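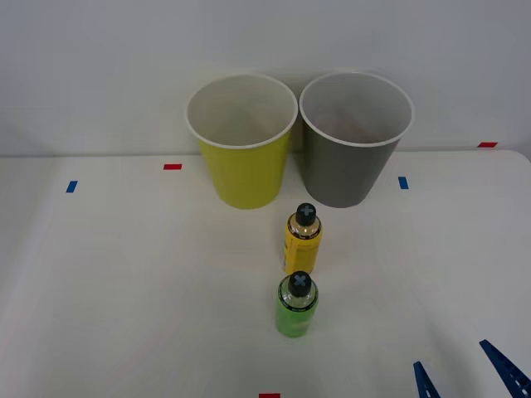 Hi all, and thanks to everyone who wrote back about the wandering arm! I've got the Zulham cell picking cleanly again and I want to get the whole setup down in one message while it's fresh, partly for Liam and partly for whoever takes over the bench at Stomden after me. The short version is that the arm was fine and the table reference was not. I now do every check on the two-bottle layout, with the yellow bottle standing just in front of the gap between the cups and the green one in front of that, nearer the edge where the blue fingers come in. The red and blue tape pieces stay stuck down for good. Please don't peel them, even if they look scruffy!

Liam Cheetham wrote:
> We have the same arm on a white table at Nimemcombe and I'm
> fighting the same thing you described in June. It homes fine,
> the fingers close fine, and then it comes down a few millimeters
> to one side of the bottle and knocks it over. I re-ran the joint
> calibration twice and it got better for an afternoon and then
> went off again. Two questions. First, do you re-teach the table
> points every time or only after a move? Second, what are you
> doing about finger wear? Mine have started to let go of anything
> with a smooth cap. Chelsea thinks I should just order a new
> gripper but I'd like to try the cheap things first.
> Liam

Liam, try the cheap things first, definitely. Taking your questions backward because the fingers are the fun part.

Fingers. Ours are the blue printed ones with the toothed edge. I went through the log and the set I pulled off had done 1381 closes, and the teeth on one finger were visibly rounder than on the other. What fooled me is that they still held the bottles by the body perfectly well. They only slipped on caps, and only when the arm came in at a slant, so I spent two evenings blaming the wrist. Swap them as a pair, always. I tried one new and one old and the bottle rolled in the grip on nearly every lift.

When you fit the new ones, back the screws off until the finger rocks slightly, close the gripper gently on a straight steel rule, and tighten while it is holding. Then open it all the way and look down the fingers from the tip end. If one sits higher than the other, do it again. It took me four goes the first time and now it takes me one, usually. After that, zero the gripper in the controller before you do anything else. I forgot once and it thought it was closed when it was still open by the thickness of the new teeth — very confusing, and a good way to squash a paper cup.

Table points. I used to re-teach only after a move, same as you, and I've changed my mind. Our table gets leaned on. Mohsin Cheema put a dial indicator on the arm's base plate and leaned on the far corner of the table, and you could watch the needle go over and not quite come home. So the base clamp was creeping, a tiny bit each time, and each calibration I did was correct for about as long as it took somebody to put an elbow down. That sounds a lot like your good afternoon! Check the clamp before you touch the joint calibration again. We took ours off, cleaned old tape glue from under the plate (there was plenty), and put it back with a rubber-free shim. Murray Lockyer cut the shim out of flat stock and it has been rock solid.

The routine I follow now goes like this:

Power up and let the arm sit for 20 minutes with the motors on. I was skeptical about the warm-up, but the first few picks of the day really are different from the rest.

Home it, then touch the pointer to the tape markers, left side first, then right, then the one at the front edge. I go to the same corner of each tape piece every time. If all of them land, I leave the table points alone. If one is off, I suspect the tape. If they're all off in the same direction, I suspect the clamp.

Stand the bottles and the cups out and run it slow. I keep the speed setting at 450 for this, and I keep a hand on the stop button. Our full program setting is higher but there's nothing to learn from watching it go wrong fast.

Pick the near bottle first. If the arm can't get to the near one without brushing the far one, your approach height is too low, and you'll want to fix that before you start shifting points sideways to dodge it. (I did exactly that, and then couldn't work out why the cups kept getting clipped.)

Then put the cups back against their marks and do the far bottle, which is the hard one, with the cups close behind it. If that goes well I call the setup good and start the real program.

A word on the cups, since Sheila Yeoman asked. Keep them empty for setup. A light cup moves at the lightest touch, so it tells you straight away that a finger swung too wide. With something in it the cup just stays put and you miss the bump. I like having the two different colors as well because my notes can say "gray" or "green" and I don't have to remember whose left we're talking about.

Cables. I nearly left this out. The gripper lead on ours had been tied too tight at the second joint, and at full reach it was tugging the wrist. If your misses are worse toward the front of the table than at the back, cut that tie and give it a loop you can get two fingers through. The Pearce sleeve works nicely there but a strip of old bicycle tube is just as good and I have lots of it.

As for results, I left it running the two-bottle program with the new fingers and the shimmed base, and it got through 536 picks before I stopped it to go home. It hadn't stopped itself! I'm over the moon with that. Before, I couldn't leave it long enough to make tea.

Things I still don't know: whether a harder filament would make the teeth last, and whether the harder teeth would chew up the labels. Chelsea Tapley, I think you printed a set in something stiffer last winter? I'd love to hear how they wore. And Liam, when you've had the clamp off, do tell us what you found under it. I have spare shim stock and I'm happy to put a piece in the mail.

I'll put the finger file and my check sheet in the list's files area tonight.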